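Food Storage and Shelf Life
Unit 3 handout: Packaging and the Air Around Food
Instructor: Arlo Tran
Rarnden Community College, Kitchen and Food Basics

Read this before the November lab. Bring it with you, along with your notes from Unit 2 on water in food.

1. Why food goes stale

Staling and drying are two separate things, and students mix them up every term. Drying means water leaves the food. Staling in bread is mostly a change in the starch. When dough is baked, the starch takes up water and swells. As the loaf cools, the starch slowly firms up again and the crumb gets hard. This happens even in a sealed bag where no water is lost.

Staling goes fastest at refrigerator temperature. Bread kept in the fridge will firm up sooner than bread kept on the counter, though mold grows more slowly in the cold. Freezing nearly stops both. Reheating stale bread softens it for a short while, then it sets again, usually harder than before.

2. Water moving in and out

Crisp foods have the opposite problem from bread. Crackers, chips and dry cereal pick up water from the air and go soft. A food will gain or lose water until it is in balance with the air next to it. In a sealed package that is a small amount of air, so the balance comes quickly and then holds.

Two foods packed together will also trade water with each other. Put a soft cookie and a crisp one in the same tin and check them the next day.

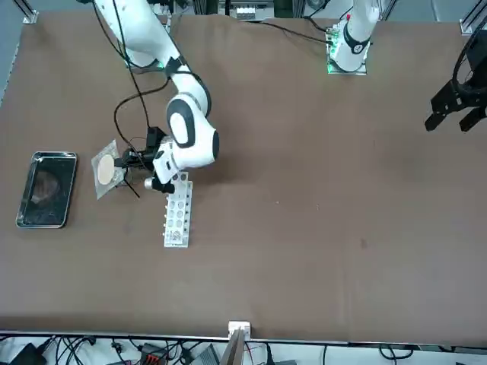
3. What a package has to do

Plastic films differ a great deal. Polyethylene, the common bag material, holds water vapor well but lets oxygen through. Nylon is a good oxygen barrier when dry and a poor one when damp. Many food films are layers of both for this reason. Foil blocks nearly everything until it gets a pinhole or a crease.

Oxygen matters most for fatty foods. Nuts, whole grain flour and fried snacks turn rancid as the fat reacts with oxygen. Light speeds this up — keep your oil away from the window.

4. Lab notes

We will use the Lindgren scale at the back bench. Weigh each sample at the start, record the weight in grams, and store it at room temperature. Label the bag before you fill it. Groups work in threes.

To find percent water lost, subtract the final weight from the starting weight, divide by the starting weight and multiply by 100. A 700 g loaf that loses 32 g has lost a little under 5 percent.

Reading: Venness, chapter 3. Skip the section on canning, we will come back to it in Unit 6.

Lab sheets go in the tray outside the Celari room by 4 p.m.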